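Stop folding the black stuff

Feb 7, 2020

Everybody has a system now. Roll it, file it, stand it up in the drawer like little books. Fine. I did it for 90 days, start to finish, every shirt, every pair of socks. Here's where I came out: most of the clothes in my house do not need folding and I want those evenings back.

Slippery things especially. Jacket linings, rain shells, anything with a shine on it. You fold it, you set it down, it slides open. Fold it again. Same thing. I bought the Tondier drawer dividers, a set of 6, and the slick stuff just slumped over the top of them by morning. Waste of money. Hooks cost less and a hook doesn't care.

My sister in Linby folds everything, dish towels, pillowcases, gym shorts. Her closets look great. She also spends a good hour a night on it and complains to me on the phone while she does. I've timed my way. Eleven minutes for a full basket, and that's with the TV on. Hang what wrinkles, dump the rest in a bin by kind, shut the lid.

People say a pile on the floor is where it all starts to go wrong. Maybe. I'd say it depends how long the pile sits there. A heap of black clothes on the tile for one evening is laundry. The same heap in May is a problem, and I've had that heap too, so I'm not preaching. 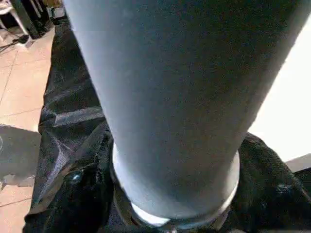
What gets me is the guilt part. The books all have it. You're supposed to feel calm when the drawer is right and sort of ashamed when it isnt. I don't feel calm, I feel like I missed dinner. A crumpled nylon jacket shakes out in five seconds. Creases and all, it goes on, you walk out the door, and the person you're meeting is looking at thier phone anyway.

So, keep folding sweaters. Sheets if you must, I gave up on fitted ones years ago. Linen, ok, yes, linen looks terrible. Everything else, pick it up, hang it or bin it, go sit down. More on bins next time, I have opinions about lids.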